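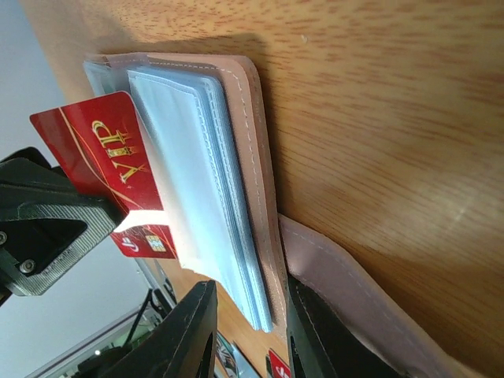 How to Sort and Clean a Card Wallet With Plastic Sleeves

Posted 5/29/21 in Small Things at Home

I have used the folding kind of card wallet for many years, the one with a soft cover and a thick bundle of clear sleeves inside. It is a very practical object, but it collects cards in the same way a drawer collects old keys. Last August mine did not want to close anymore, and I decided to learn how to do the job properly. The method I describe is the one I now repeat two times a year. It takes me 30 minutes when I do it without television.

It works for any wallet of this type. The pink one in the photo has white stitching along the cover and red cards between the sleeves, and one of them says VIP in big gold letters. If your wallet has only fixed slots and no sleeves, you can skip steps 4 and 5.

What you need

A table with good light
Two soft cloths, one damp and one dry
A drop of mild dish soap in a small bowl of lukewarm water
A few cotton swabs
An envelope for the cards you take out
A pen and a piece of paper

Step 1. Open the wallet flat

Put it on the table and open it completely, so that both halves of the cover lie down. Do not press hard on the fold. If the cover is stiff, leave it open for a while and prepare the soap water in the meantime. An imitation leather cover can crack at the fold when it is cold, so in winter I let mine come to room temperature first.

Step 2. Take out the cards one by one

Hold the sleeve with one hand, near the seam. With the other hand take the card by its short side and pull it slowly, in a straight line. When a card sticks, many people bend it a little to make it come out, and this is how the chip gets damaged. It is better to put a thumb on the sleeve and move the plastic softly back and forth until air comes between the card and the sleeve.

Some cards with raised numbers hold very strongly to old plastic. For these, push from the closed end of the sleeve with a cotton swab. Please do not use scissors or a knife to open the side, the sleeve will never be good after that.

Step 3. Make groups

Put every card in one of these groups:

Cards I use every week (bank, bus, library)
Cards I need but seldom (insurance, blood donor, membership)
Store and loyalty cards
Cards that are expired, or that I do not recognize

I was surprised by the third group. I had a Kuipers card for a garden center in a town where I do not live since a long time, and two Honora cards from the same hair salon with half of the stamps on each. I asked the salon and they put the stamps together on one card.

Look at the date on each card, also on the ones you believe are fine. A VIP or club card often has its date on the back in very small numbers, and sometimes it has no date and you must ask the shop.

For expired bank cards, cut through the chip and through the magnetic stripe, and put the pieces in two different trash bags. Before you cut, be sure that the new card has arrived and works.

Step 4. Clean the sleeves

Dip a corner of the first cloth in the soap water and squeeze it well. Wipe each sleeve on both sides, from the seam to the outside. For the inside, use a cotton swab that is only a little damp. Then dry with the second cloth.

Do not use alcohol or window cleaner. I tried window cleaner once on a Fimton sleeve set and the plastic became cloudy, and after some weeks also hard.

When all the sleeves are wiped, spread them like a fan and let them stay so until they are completely dry. If you close the wallet too early, the sleeves stick together and you have to begin again.

Step 5. Check the stitching

Pass a finger slowly along the thread at the edge of the cover, and then along the seam of each sleeve. A loose end of thread can be cut short, but do not pull it. If a sleeve is open on the side, leave it empty. A card in an open sleeve falls out sooner or later, usually in a parking lot.

Step 6. Wipe the cover

Use the same damp cloth, with very little water. Light colors such as pink take the blue from new jeans, and this stain comes off more easily if you do not wait for months. Make small circles and do not rub on the stitching.

Step 7. Put the cards back

Start with the cards you use every week and give them the sleeves on top. Put only one card in each sleeve. Two cards go in without problem, but they stretch the plastic, and later a single card will slide out.

Put all the cards in the same direction, with the name of the card readable from the same side. Push each one fully in. When a corner stays outside, it bends when the wallet is closed in a bag.

The cards you seldom need go in the last sleeves. I keep my store cards in the envelope at home and take only the one for the shop where I am going.

Step 8. Write a list

On the paper, write the name of each card in the wallet and the telephone number to call if it is lost. Do not write full card numbers or PIN codes. Keep the list at home, in a place that is not the wallet.

If the wallet still does not close

Count how many sleeves have something inside that is not a card. In mine there were receipts, a photo and a sewing needle in paper. If there are truly only cards and it is still too thick, consider a second wallet for the seldom group. I bought a simple one from Dristia for this and it stays in the desk.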